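# Keeping a two-armed kitchen bench in working order

*Workshop tips, updated March 11, 2021*

Most of what goes wrong on our utensil bench goes wrong at the fingertips. The arms themselves are well behaved. They were expensive and came with a thick manual, and in my experience those two things buy you a machine that mostly breaks in ways the manual doesn't cover.

These are the notes I wish had been taped inside the cupboard door when I inherited the cell, which everyone calls Emier after a label on the old control cabinet. It picks up spoons, spatulas and the like and puts them in baskets. My aunt's dishwasher asks the same of her every evening and she has never needed a torque wrench for it, but here we are.

## Before you touch anything

Power down at the wall, then wait for the arms to settle on their brakes. Ours droop a bit as they let go. It looks like a sulk and it's normal. Put one hand under the wrist if you're nervous, and keep the other one out from between the fingers.

Take a photo of the bench on your phone first. You'll swear you remember how the baskets sat. You won't.

## Fingertips

Wipe the fingers with a damp lint-free cloth at the start of the day and again after lunch. We use Aditine, a mild degreaser that smells like a lemon's lawyer. Dish soap in warm water does nearly as well and costs a good deal less. Rinse off the soap properly or the first steel handle of the afternoon will shoot across the bench.

Skip the following:

- methylated spirits on anything rubbery
- the green side of the sponge
- silicone spray, anywhere in the room, ever

Replace the grip pads at 3,000 picks. I used to stretch them, being cheap, until I noticed that I was spending the savings on afternoons of fiddling with grip force. The Slanina pads come in packs with no colour coding and a left and right that look identical until they're glued on. Mark the backs with a paint pen when you open the pack. If you've already glued them on backwards, a hairdryer on medium and some patience will get them off again. A heat gun will get them off faster, along with some of the finger.

Check the tips for parallel by closing them gently on a strip of paper and tugging. It should drag evenly from one edge to the other. If it pivots, one finger is sitting proud, and you'll want to loosen both screws and reseat it. Tightening the one screw you can reach is very tempting and makes things worse.

## Bolts, bars and other slow movers

Anything bolted near a moving arm is on its way somewhere else. Put a stripe of paint pen across every bolt head and onto the metal beside it. When the stripe stops lining up, the bolt has turned. Five seconds with a torch tells you more than any amount of wiggling, and wiggling is how bolts come loose in the first place.

Go around with the wrench every 100 hours of running. Do the base plates first, then the crossbar, then the wrists. I do them in that order mostly from superstition, but the bench hasn't complained.

If one arm is fine and the other has started missing to the same side every time, suspect the base before you suspect the software. We lost most of an October to recalibrating a left arm whose plate had one bolt in finger-tight. The fix took less time than making the tea afterwards.

## Thin flat things are the enemy

A wooden spoon is a generous object. It has height, it has friction, and if you grab it badly it forgives you. A flat piece of steel on a flat table has none of these qualities. The fingers have to come down almost to the surface, and the gap between "almost" and "into" is where fingertips go to die.

Set the table height by touching off at the four corners and the middle, and use the highest reading. Wood moves with the seasons. Ours rises a little in the damp months, and the arm, which doesn't follow the weather, will try to pick up a knife from inside the bench. Redo it whenever the heating goes on or off for the year.

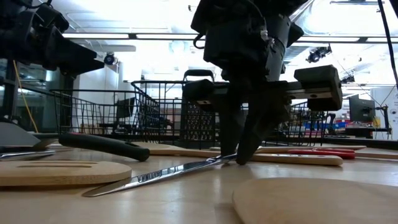

Give the downward force limit some attention while you're in that menu. Too high and you dent the wood or chip a tip. Too low and the arm stops politely above everything and reports a success. I start low, press a fingertip onto a bathroom scale I've put on the bench, and creep upward until the reading is firm without being rude. It's a terrible instrument for the job and I've yet to find a better one under forty dollars.

If a flat handle won't come up cleanly, try these before changing any code:

1. Tip it up at one end with a single finger and close from the side.
2. Slide it to the edge of the bench and take it from the overhang. Hold a towel underneath the first few times.
3. Turn the wrist a quarter turn. You'd be surprised how often the fingers have been closing along the handle when they ought to be closing across it.

## Shine

Polished steel plays havoc with the cameras. The overhead lights bounce off a blade and the vision software sees a hole in the world, or two blades, or on one memorable morning a very long fork in the ceiling.

Turn off one row of lights and see if things improve. If they do, you've found it, and you can either live in the gloom or tape a sheet of baking paper under the worst fitting. Get baking paper that's rated for more heat than your light puts out, and check with whoever looks after the building. Fluorescent tubes run cool enough that ours has stayed up without going brown.

Dulling the utensils also works. A quick rub with a fine scouring pad takes the glare off. Use your own utensils for this. The ones from the staff kitchen are apparently part of a set.

Camera lenses want a blower and a microfibre cloth, in that order, and then leave them alone. Don't lean on a camera mount while you're up there. If you do nudge one, own up on the log sheet straight away; everybody downstream will be chasing a calibration fault that has your elbow print on it.

## Cables

Cables fail where they bend. Run each arm slowly through its full reach and watch the slack, and look hardest at the first few centimetres out of a connector. You want a soft loop there. If it goes tight at any point, fix it today.

Use hook-and-loop straps on anything that crosses a joint. Zip ties are fine on the parts that never move. Trim them flush, or you'll learn about the sharp end the next time you reach in behind the base. I keep the plasters in the same drawer as the zip ties now.

Change the wrist cable at 2,000 hours whether it looks tired or not. It won't look tired. It will look perfect right up to the moment it starts dropping out, and then only when the arm is holding something.

## Wooden utensils

Oil them lightly and let them dry overnight before they go back on the bench. Freshly oiled beech is lovely to hold and leaves a film on the pads that takes half of the next day to get off. Retire anything with a split handle. The grip force that's right for a sound spatula will open the crack a little more with each pick, and you'll be digging a splinter out of the finger pads with tweezers.

Baskets slide. Four dabs of museum putty under the wire feet will hold one through an ordinary bump and still let go if an arm really catches it, and you do want it to let go.

## The log

Keep it on paper, on a clipboard, with a pencil on a string. We had a spreadsheet, and it was beautiful, and in its whole career it received 47 entries, most of them mine. The clipboard gets scribbled on by people walking past.

Write down the pick count, what you changed, and which arm. "Fixed gripper" is no help to the next person, who in my case is usually me. Left and right should be as seen from the operator's chair, and somebody should write that at the top of the sheet in large letters, preferably before both arms have had the same screw replaced twice.

Spare pads are in the second drawer, under the oven mitts. The small hex key goes back on its hook.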